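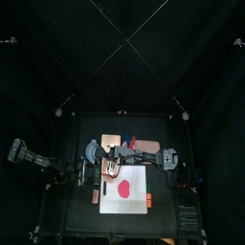 The Larkton square table top, in black

Okay, so I've been selling bench gear under the Cikcombe name for a while now, and this is the one I keep for myself whenever a batch comes in. It's a square top, black all over, and it goes with the black surround we sell as a separate piece (ceiling and side walls, same colour, so your eye stays on whatever you've laid out in the middle).

I fussed over the clamps. The star-shaped ones at the far corners are white on purpose — I was forever losing dark ones against a dark top — and there's a smaller white clamp for the middle of the far edge. White clips go on the lower corners of the table frame. If you lose one, email me and I'll pop a spare in the post, no charge.

My mate Pantelis Economou had the first Larkton and he lays his bits out on a white sheet in the centre. I've pinched the idea. Small stuff is so much easier to find that way!

Prices are $381 for the top with its clamps and clips, or $545 with the surround. Allow 30 minutes to put the top together and a fair bit longer for the walls, and please get a second person for the ceiling panel. I did mine solo and had a sore neck until the weekend.

The old Solik top is finished, sorry. Its clamps do fit the Larkton if you've still got a set in the shed. The grey version won't be back before December, so drop me a line if you'd like to go on the list for that colour.

Updated August 9, 2021

30 shares
2 comments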